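Review: the Zestedex newspaper index for Fimberg County
Posted 09/04/2019

I have been looking up old Fimberg newspapers for 20 years, first on microfilm at the library and later on whatever scans I could find online. So when the Zestedex index came out I bought a one-year subscription and used it for most of the spring. I had one question in mind to test it with: when did the Bayram streetcar line stop running, and what became of the car barn on Gaser Street?

Zestedex is an index first and a picture archive second. You type in a name, a street or a business and get a list of dates and page numbers, each with a line or two of the article. If the page has been scanned you can open it. If it hasn't, you take the page number to the library and find the reel yourself.

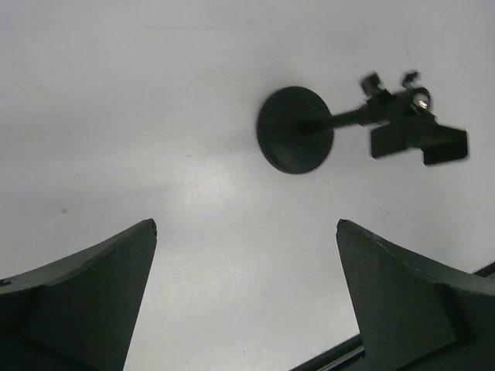 Searching by street is the best part. I put in Gaser Street and had nearly 200 results, sorted by date, and I could cut that down by choosing only notices and advertisements. The car barn turned up in a legal notice for the sale of the building, a short piece on a roof fire, and an ad for the roller rink that moved in afterward. I had seen the rink ad before. The legal notice was new to me.

Names are harder. The index goes by whatever the paper printed, and the Fimberg papers spelled German names three different ways in one week. There is a "similar spelling" box you can check, but it pulls in so much that I stopped using it. Married women are mostly listed under their husbands' names, as they were in print, so try both.
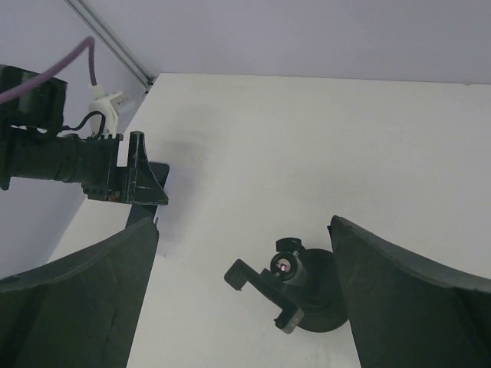 The scans vary. The weekly paper is clear and can be read without zooming. The daily is faint in the gutters, and 6 months of one volume are missing altogether. The help page does list the gap, though you have to scroll a long way down to find it.

Printing is limited to 10 pages a day. I ran into that in March when I was trying to copy a whole series on the streetcar strike, and had to spread it over several evenings. Saving a clipping to your account doesn't count toward the limit – I wish I had known that sooner.

I did get my date for the last Bayram car, from a two-line item under the train times. I still haven't found out when the rails came up. If you mostly research houses, shops or streets in Fimberg, I would subscribe. For family history alone, try the free week first and search your hardest surname.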